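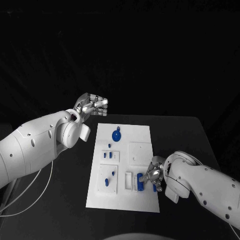

Dagný Hafstein asked at the last call whether the rollout could be finished by January, and whether we'd be paying for licences no one uses. Short answer – yes to the first, mostly no to the second. Longer answer below.

Home Projects Reports Funding Contact

Progress report, endpoint security rollout, second period

Where we are. 862 machines now have the Stirnus agent installed and reporting in. Target is 1,006. The ones left are nearly all laptops belonging to staff who work from home and don't connect to the office network much. We've written to them. Will write again.

Licences. We bought 1,006, one per machine, and the grant covers those. Storel wanted us on the 2,000 band, said it was better value per seat. Said no. If numbers go up next year we can move then, they've confirmed that by email.

Old antivirus. Removed everywhere the new agent is on, except 70 machines at the Egilsson site where the uninstaller stops halfway and leaves a service running. Two scanners on one machine is slow and people have complained, fairly. Storel sent a clean-up tool which works but needs somebody sat at the keyboard. Doing them in batches after 5 pm.

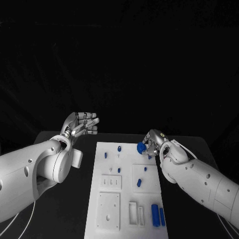 Phones and tablets not started. They were always in the next phase but I know the summary sheet last time made it look like they were in this one, my mistake, corrected now.

Alerts. Far too many in the first weeks. Most came from the payroll add-in, which Stirnus didn't recognise and kept putting in quarantine. Payroll went out late once. There is an exception in place now and the add-in's supplier is going to sign thier files properly. Since then the daily list is short enough to read before lunch.

Backups – the test restore of the Stulla file server went through, second attempt. First one failed on an expired password. Password has been changed and the expiry is in the shared calendar.

Money. On budget for licences. Over on staff time, all of it the Egilsson clean-up. Would like to move the unspent training money across to cover it, please can you confirm thats allowed before the next claim goes in.

Next: finish the home laptops, finish Egilsson, write up the phone settings and send them to Dagný for comment. Updated spreadsheet to follow seperately.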